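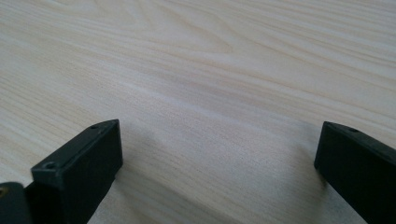
Pale wood with a matte surface and fine grain.

Bench hand (wooden tabletops), Traleo, Rondton

Traleo makes and refinishes wooden tabletops for cafés, schools and private houses. We are looking for a bench hand to join the finishing room at our Rondton workshop. The post is permanent and full time, Monday to Friday, with an early finish on Fridays.

You will work with Ottó Bozsik, who runs the finishing room, and two other bench hands. Most of the tops we handle are light in colour, and customers notice scratches, glue marks and swirls left by the sander. A good part of the job is looking at the surface from a low angle and going back over it until it is right.

The work includes:
Sanding tops by machine and by hand, always with the grain on the last pass
Filling small knots and splits
Matching boards for colour and grain before glue-up
Applying oil and matte lacquer
Wrapping finished tops and helping to load the van
Keeping the benches and floor clear of dust

You should have worked with wood before, either in a paid job or on a college course. Experience with spray lacquer is useful but we can teach it. You need to be able to lift one end of a heavy top with a colleague, and to stand for most of the day. Dust masks, ear defenders and boots are supplied. A driving licence is not needed.

New starters spend the first 2 weeks on sanding only. After that you will move between the benches and the lacquer booth as orders require. There is a paid break in the morning and a kitchen on site. The 86 bus from Junville stops at the end of our road, and there is parking in the yard.

To apply, write to Sumeya Jemal in the office with a short letter and the name of one person who can give you a reference. Photographs of things you have made are welcome. Please say when you could start.

Applications close on 7th November. Those shortlisted will be asked in for a half-day paid trial at the bench later in the month.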